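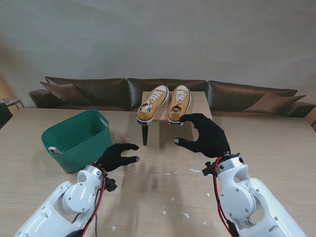
Home Search Visits Archive About Contact

Search this site... Go

I had been promised a shoe fair, and what Fondbridge puts on in its old market hall is closer to a long row of people asking for your email address. The Fondbridge Footwear Days have been going for 13 years, the last few with a new logo each time, and the claim on the poster is that you will "learn how to buy a better shoe." I paid my seven dollars and went in to see if that could be true. The fashion this year is to give a single pair all the room in the world, a pair of mustard-yellow sneakers up on a little wooden stand on a big pale table, as if they had been dug out of a tomb. I own sneakers. They live by the back door under the dog's leash. Put them on a stand and I suppose I'd pay more for them too.

The doors opened at ten and the line was moving by quarter after. Parking is free if you believe the website and not free if you believe the machine. I fed the machine.

I started with the comfort people, who had the whole left side of the hall. Kwak is the name on most of the insoles. Their stand had a mat you step on in your socks, and a screen that shows your foot in red and blue. The young man told me I was loading my heels. I got off, walked once past the coffee stand, came back and stepped on again, and this time I was loading the balls of my feet. He said that was very common. The insole he recommended was the same both times. I asked whether anyone had ever stepped on the mat and been told to go home, their feet were fine. He laughed and gave me a card.

Joder, across the aisle, sells laces. I'm not making fun of laces. A bad lace will ruin a decent boot, and theirs felt well made and had proper metal tips. But the sign said they were tested to 1000 tyings, and when I asked what happened at 1001 the woman said they stopped the test. So it could be that they last forever, or that they fall apart at lunchtime the next day. She was pleasant about it. I bought a brown pair and will report back if I remember.

The talk I had come for was at eleven thirty, in the side room with the bad chairs. Omprakash Bhatia repaired shoes for most of his working life and now teaches evening classes in it, and he was the one person all day who told us not to buy something. His subject was soles. Most sneakers are glued, and once the glue line starts to open along the toe you have a short time to fix it before dirt gets in and new glue won't hold. Clean it dry, rough up both faces, thin coat on each, wait until it's tacky, press, clamp overnight. He thinks people fail at the waiting. He also thinks most of what is sold as "shoe repair glue" in small tubes is the same stuff in smaller tubes, and the fair must have heard this, as there was a man selling small tubes right outside the door.

I had one quarrel with him. He said a good pair, looked after, should be resoled twice. Fine for a stitched leather shoe. For a foam sneaker I'd like to see the bill. A woman in front, who introduced herself as Shalini Semwal, asked what he would charge to resole a running shoe, and the figure he gave was more than she had paid for hers. He took that well and said some shoes are made to be thrown away and we should be angry about it. Angry at whom, he didn't say.

Lunch was a potato wrap, eaten standing up. Skip it.

The afternoon was for sizing. Loltolano had taken the stage end with a rack of try-on pairs and a large banner reading 387 FITS. I spent some time trying to find out what a fit is. Length and width I understand. They add instep height, which is fair enough, and then something called "stride character," which you choose yourself from a form. One of the choices was "confident." Take that out and I imagine the number drops a good deal. The try-on pairs themselves were comfortable, I'll admit it. My left foot is longer than my right, every shoe shop I've ever been in has told me this is normal, and Loltolano was the first stand I've visited that will sell you two different sizes as one pair without charging for both. If they still do that a year from now I'll take back some of what I've said about the banner.

Past the stage were the secondhand tables, and I wish I'd gone there first. No mats, no screens. Rajkumari Nishad had canvas shoes lined up by size, with the worst fault of each written on a tag in pencil: "heel worn outside," "smells of smoke," "left eyelet missing." I learned more about buying shoes from those tags than from the rest of the hall. Look at the heel from behind, at table height. Bend the toe and watch where it creases. Put a hand inside and feel for the ridge where the insole has come up. She let me do all of that for as long as I liked, and I went home with a pair of gray canvas slip-ons ("slight fade") that I have worn every day since.

Did I learn how to buy a better shoe? A bit, from two people, neither of whom was on the poster. If you go, go for the talk and the back tables, bring your own lunch, and wear thick socks, the floor is cold and you'll be in them all day. There is a smaller version in May, without the stage. That might be the one to pick.

3 comments

Mohit Bansal
You're too hard on Kwak. I've had their insoles in my work boots for two winters and my knees are better. Might be the insoles, might be that I stopped running. I agree about the wrap.

Urmila Kushwaha
Did Mr. Bhatia say how long to wait for the glue to get tacky? Mine came open again after a week and I did clamp it.

Shalini Semwal
@Urmila he said ten to fifteen minutes, longer if the room is cold, and to test it with a knuckle. I was the one who asked about the running shoes. I threw them out in the end.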